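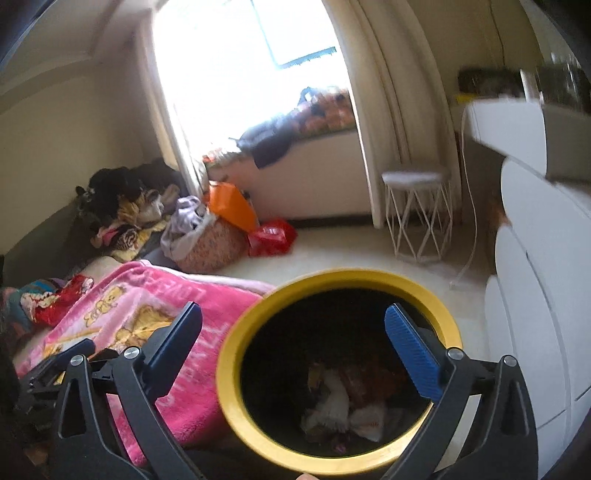
A round container and a woven basket with a peach floral pattern, in among the bags, blankets and clothes.

Memum Round Floor Basket
Sold by Oyelaran Home Storage
Small $29
Large $50
In stock, both sizes

Add to cart
Add to wish list

Overview

The Memum is a round open basket that sits on the floor. The maker's brochure calls it a "whole-room calm system." We have read the brochure twice and we still sell it as a basket.

It has a flat base, straight sides and no lid. You put things in from the top. It comes in two sizes, and the large one holds 40 liters, measured to the rim with nothing heaped up above it. Most people heap things up above it. A single sweater laid across the top makes a basket look full when there may be plenty of space underneath, and it also hides whatever is down there.

We carried three round baskets before this one and dropped all of them. The first leaned. The second shed bits on the carpet. The third was fine until the supplier changed the weave and didn't mention it. The Memum has been on our floor since July and so far it hasn't leaned or shed, so it gets a page.

Will it tidy the room?

Probably not by itself. We get a lot of calls from people who have a heap of clothes and stuffed toys along one wall, cushions and bags piled on the window seat, a couple of shopping bags on the floor that never got unpacked, and a dresser standing right there. They want to know how many baskets to buy. Our usual advice is to order one, or to hold off and see what's in the dresser first.

A basket is good for things that are picked up and put down again every day: the throw that comes off the bed at night, the robe, the toys that live on the floor whatever you do. It is bad for anything you need to find. If you're after a matching sock or a charger, you will be tipping the whole thing out, and then you have the original heap back plus an empty basket.

It is also a poor stand-in for a laundry hamper if you share a room. Clean and dirty end up in the same place inside a week. The brochure shows one basket for "fresh" and one for "worn," with little tags. We took the tags home and tried it. The tags fell in.

Where it earns its price

Beside a bed that gets stripped and made again often. Fleece blankets are bulky, they slide off shelves, and they don't fold into anything you could call a stack. They go in a round basket very nicely. One thick blanket will about fill the small size, so buy the large for blankets.

At the end of a window seat. Window seats collect cushions, then bags, then coats, and before long there's no place to sit. A basket on the floor next to it takes the overflow. You do need to leave enough room to get to the window.

Next to a low bench or a floor mattress, where a tall hamper looks silly and gets knocked over. The small size is low enough for a child to reach the bottom without climbing in. Some climb in anyway. It isn't made for that and we wouldn't rely on the sides.

Where it doesn't

Small loose things. Hair ties, paper scraps, wrappers, bits of toys and fluff all go straight to the bottom of any deep container and stay there as a layer. A dark interior makes it worse. If that's what you have, get something shallow, or a plain bin you can turn upside down over the trash. You can't wipe a woven basket out the way you can a smooth tub.

Bathrooms. The maker says the Memum is "suitable for all interiors." We asked what that meant for a bathroom with no window and didn't get an answer we could print. We don't recommend it.

Paperwork, books, anything heavy. The base is fine with weight while it's on the floor. The handles are another matter. See below.

The handles

There are two, set just below the rim. The brochure has a photo of a smiling man carrying a large Memum loaded with firewood. Please don't. Ikechukwu Odukoya in our warehouse filled one with paperbacks and walked it the length of the stockroom, and the weave around one handle opened up enough to put a finger through. He then did the same with blankets and towels and had no trouble at all. So the handles are for soft things. The maker has been told about this and says the firewood picture is "illustrative."

For carrying loads up and down stairs, we'd point you to the Pavine box instead. It's ugly and it costs more. The handholds are part of the side and they don't go anywhere.

What's in the carton

One basket, nested in paper
One care card
Two hanging tags with cord, which you may keep or lose

Details

Shape: round, straight sides, flat base
Lid: none, and none is planned
Capacity: large 40 liters, small not stated by the maker
Handles: two
Assembly: none
Colors: natural, natural with floral print

About that missing figure. We asked for the capacity of the small size and were told it was "generous." We'll add a number when we have one we believe.

On the floral print: it is printed on the outside only. Batches vary in how strong the color comes out. If you're buying a pair and want them to match, order them together and put a note in the comments box, and we'll pull them from the same shipment.

Care

Shake it out over the trash. Vacuum the inside with the narrow nozzle. A barely damp cloth on the outside is all right, and then let it dry in the open. Don't put it in strong sun for weeks at a time if you care about the print. A bright bay window counts as strong sun.

Compared with other things we sell

Pavine handled box. Stronger, square, stacks. Takes up more of a wall and less of the middle of the floor. Better for anything with weight.

Tromport drawer insert. If you already own a dresser with several drawers and the floor is still covered, look at this before you look at a basket. It's dull and it makes the drawers usable. People rarely come in asking for it, and it's the item on our shelves least likely to be returned.

A big shopping bag. We don't sell these. For a month or two of stuffed toys, one with decent handles will do everything the small Memum does, and it folds flat afterward. It will slump, and it won't look like much. If you can live with that, keep your $29.

What buyers wrote

"Bought the large for blankets and it does blankets. My daughter keeps her bears in it now too, so I'm back to where I was with the blankets. Would buy again, I guess." Titilayo Adeyemi

"Print was paler than on the screen. Nice enough basket. I had pictured something closer to orange." Hafiz Sembiring

"I ordered four after watching a video about decluttering. Sent three back. The store was decent about it and only looked a little smug." Abrehet Alemayehu

We've left out the reviews the maker supplied, all of which gave five stars and two of which were about a lamp.

Before you order

Measure the spot. Then put a cardboard box of similar size there and leave it for a few days. If everybody walks around it without complaint and things land in it, a basket will work there. If it gets kicked toward the wall, or it fills up with bags from other stores, you've saved yourself a delivery.

Think about what has to get past it as well. A stool that pulls out, a bottom drawer that opens, a cord hanging down behind a cabinet. Round baskets waste the corners, so they stick out farther than you'd expect from the size of what's in them.

Delivery and returns

Free delivery on orders over $50. A single large basket comes to exactly $50, and yes, we know. We changed the rule in the cart so that it counts. Smaller orders pay the normal rate shown at checkout.

Baskets ship in their own carton and can't be squashed in with other goods, so a mixed order may come in two deliveries.

You can return an unused basket within 29 days. Unused means no pet hair. We check. Return shipping is yours to pay unless the thing came damaged, in which case send a picture of the carton along with the basket and we'll sort it out.

There is no warranty from the maker. The brochure mentions a "lifetime promise," and we have asked for the wording of it. Until that arrives, please assume you have our return policy and nothing more.

Page notes

Written by Demetrius Whitlock for Oyelaran Home Storage. Last checked December 23, 2020. Handle test added, small size capacity still missing, price of the large unchanged.

See also: Pavine handled box, Tromport drawer insert, blankets and throws, clearance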